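Lorkari Support
Home Tickets Knowledge Base Status My Account
Search all tickets Go

Ticket 2167: Label printer prints one good label, then two blank ones
Status: Resolved
Product: Foderard label software, desktop version

Original report

Since the May update, every shipping label I print from Foderard comes with a pair of blank companions. I print one, I get three. The first is perfect. The other two are also perfect, in their way, but the post office won't take them.

I've already restarted the printer, the computer and, for completeness, the router. I've reseated the roll. I've reinstalled the driver, and the installer congratulated me. The test page from the printer's own menu comes out fine, with no blanks after it, so I don't think the printer is the one at fault. We went through more than 394 labels before I gave up and opened a ticket.

Log

First reply from support asked me to restart the printer. Done again, in a spirit of cooperation. Same result.

Second reply asked for the page size in Foderard and the page size in the driver. Foderard says 4 x 6. The driver also says 4 x 6. I was about to send that back with some satisfaction when I opened the driver's advanced tab and found a second page size, which said 4 x 16. I have never owned a label that long.
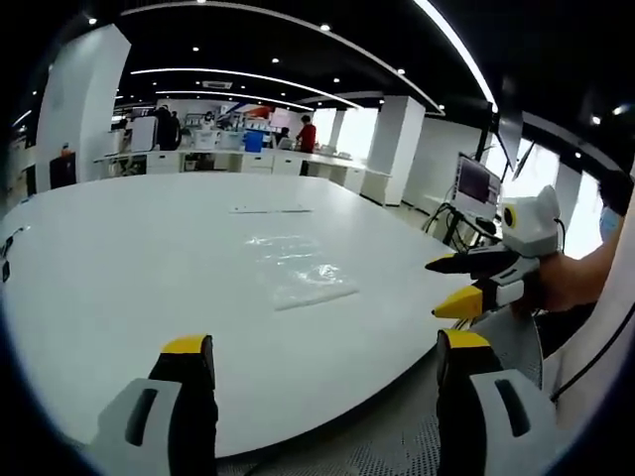

Does the driver setting override the one in Foderard?

The driver wins whenever "Use printer defaults" is checked under Print Setup, and the May update checks that box on install. Uncheck it, set the advanced page size to match your roll, then run the gap calibration once before printing anything you care about.

Unchecked the box, changed 4 x 16 to 4 x 6, ran calibration. Calibration itself fed out 2 blank labels, which gave me a bad moment, but the article on it says that's normal. Printed a single label after that and got a single label. Printed a batch from the Draltari order import and the count matched the orders.

One leftover complaint: the advanced tab goes back to 4 x 16 if you switch user profiles — I've saved the right size as a preset and taped a note to the monitor. Please pass that along to whoever owns the tab.

Closed by requester, June 30, 2024

Related tickets
Labels print sideways after driver change
Calibration feeds blank labels: is this normal?
Draltari import skips last order
Ra theme hides the Print button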